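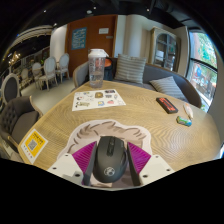

Quick one tonight, it's nearly 11 pm and I told everyone there'd be a write-up before the next meet. So. Robot club. Month two. Still going!

For anyone new here, we're a student club, first years mostly, doing the handheld demo track at Draltton this year. Which means no arm until the final. You collect your own demonstrations with the handheld gripper, train on those, send the model in, and they run it on their arm in front of everybody. Our job is desk tidying. Pick a thing up, put it where it belongs, next thing. Sounds like nothing. It is not nothing.

Numbers first because Wycliffe will only message me otherwise. Target is 2,000 good demos by the end of November. We have 400. Had more than that on paper but we binned 200 after the sync problem (see last post, I'm not going through it again). So yes, we're behind. Not panicking. Bit panicking.

What went well: grasping. The closing speed thing is fixed, I think. Everyone had their own habit before, some of us snapping the fingers shut like a crab and some creeping in so slow the file was mostly waiting. Wycliffe Kombo made a rule of one breath in, close on the breath out, and it sounds daft but the widths over time look like they came from the same person now. Graphs overlap nicely. I'll put them up when I've worked out how to make the labels readable.

What went badly: me, labelling. I had "place left" and "place right" swapped for a whole batch. Fixed with a find and replace, then found out the find and replace had also changed the word "right" in the notes, so there's now a note saying "looks all left to me". Leaving that one in.

Also battery. Charge the thing the night BEFORE. I've written it on my hand.

Then there was the big argument, and I want to get down what we decided before we all remember it differently. Bidard (that's our training code, named after nothing, don't ask) has been doing really well on the objects we've practised and falling over on anything else. Alvarado, the version before it, was worse at everything but at least worse evenly. So half the club wants more objects and the other half wants more starting positions with the same objects. I was in the objects camp. I've moved. 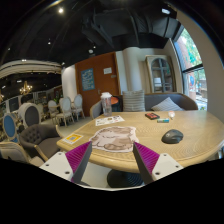 Starting positions matter more than I thought, and the reason is boring. If every demo begins with the gripper already lined up over the thing, the model never learns how to get there. It only knows the last little bit. So from now on we start back from the edge of the table, fingers open, and the target can be anywhere. Take the mouse. Put it over on the right-hand side like that, with the cat-ish (bear-ish?) paper sitting in the middle straight ahead of you, and the model has to pick a direction and not just go for whatever's closest. That's a proper test. Same mouse parked right between the fingers teaches a decent grasp and not much else. We need both, but we've been making far too much of the second kind.

New split, agreed by show of hands, one person sulking:

350 demos from a long start, target off to one side, either side
200 with the target close in, to keep the grasp good
the rest mixed, and whoever's holding the gripper doesn't get to choose the layout

That last one was my idea and I'm quite proud of it. If you choose your own layout you choose an easy one. I did it without noticing. Went back through my own files and I had the mouse pointing the same way in nearly every one, nose away from me, like I was about to use it.

Things to still sort out, in no order:

Flat stuff. Paper and cards. The fingers are great on something with sides you can squeeze, hopeless on something lying flat. Slide it to the edge and pinch? Or leave flat items off our list and take the lower score? The rules let you nominate your objects but there's a bonus for variety. I'd like the bonus. I'd also like to sleep.

Bottles. A clear bottle seems to confuse Bidard a lot, it half sees it. Could be lighting, could be that we've hardly got any demos with one as the target. My guess is the second. Cheap to test so let's just test it.

Round things that roll. Later. Much later.

Wrist angle. Some of us are tilting the gripper a long way to see past our own hand. Fine for a person, but the arm at the final might not reach that angle, and then the demo's no use to anyone. Keep it modest. If you need to lean, lean your whole self.

And please, please name your files the way the sheet says. Somebody has been saving them as "good one", "good one 2" and "actual good one". I know who you are. The colour tags on the sheet are there to help, green is checked, yellow is waiting, anything without a colour I haven't even opened yet.

Oh and Zanon! Nearly forgot. Zanon is the little viewer I've been writing so we can scrub through a demo without loading the whole training setup. It works. It's ugly. It crashes if you drag the slider backwards too fast so don't drag the slider backwards too fast. Grab it off the club drive, and if it breaks send me the file that broke it, plus what you were doing. "It's broken" on its own isn't much to go on.

Next meet starts 4 pm, same spot. Bring odd objects, nothing bigger than a mug, nothing you'd be upset to see dropped. I'm bringing snacks if I remeber.

Right, bed. Battery's on charge, I checked twice.

Recent posts
The sync problem, or where our demos went
Why we picked desk tidying
Alvarado: what it got wrong
First meet, too many people, one gripper
Signing up for Draltton

Home | About | Club notes | Archive | Contact

Comments and corrections welcome via the contact page. Back to top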